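Keeping a home altar when you share the apartment
Sterkville Circle Forum > Daily Practice

glykeria_t
I moved in with two roommates in December and my altar is now the top of a bookcase. They're fine with it but things get moved when someone dusts. Does it need re-consecrating every time? I've been doing a full cleansing each time and it eats up 100 minutes a week.

Lekota_D
No. Wipe it down, put everything back, light the candle, say your opening words. Five minutes. A full cleansing is for when something has gone wrong.

skilasura
I disagree with Lekota. Other people's hands leave something behind, and you'll notice it in meditation. I redo mine every time, salt and smoke.

Lekota_D
I've kept a shared altar for seven years with kids in the house. If touch ruined it I'd have quit. Smoke in a rental is also a good way to lose a deposit.

p_raptis
Somewhere between the two for me. Anything I use for spell work stays put away and only comes out when I sit down. The candle and the bowl stay out and I don't care who touches them.

glykeria_t
That might work. What do you keep the tools in? I don't want to buy a locked box.

p_raptis
Any basket or tin is fine. Wrap the blade first. Order I follow at night:

1. Snuff the candle and say thanks.
2. Wrap the tools in a plain cloth.
3. Put them away in the basket.
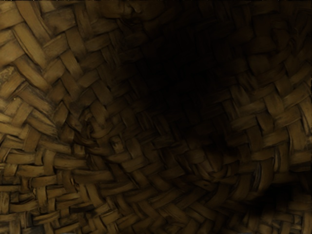
4. Leave the bowl out with fresh water for morning.

skilasura
I'd still do salt at the new moon.

Lekota_D
New moon is reasonable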